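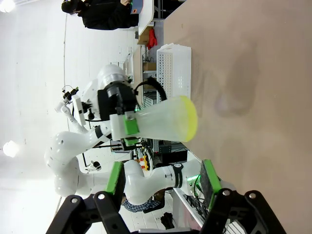
Lajos Sárközi

Section 7. Running the table demonstration on an open day

7.1 Admit visitors once both arms have reached the start position.

7.2 Place the basket and the yellow-rimmed plastic piece on the tabletop, within reach of the arms.

7.3 Select the Findex programme and set the speed to 100. Do not use 200 while visitors are in the room.

7.4 Start the cycle. Allow 168 seconds for it to finish.

Caution: Visitors must not reach over the table during a cycle. The operator shall remain beside the emergency stop.

7.5 If an arm halts, press Hold and note the code. Code 781 requires a restart from 7.1. 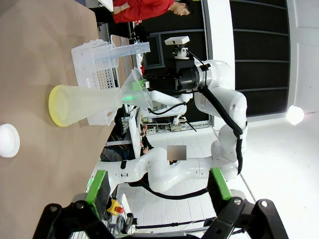 Oláh asked after the November visit that step 7.4 be announced aloud before each start, and that questions be taken only between cycles.

7.6 Return both arms to rest before the next group enters.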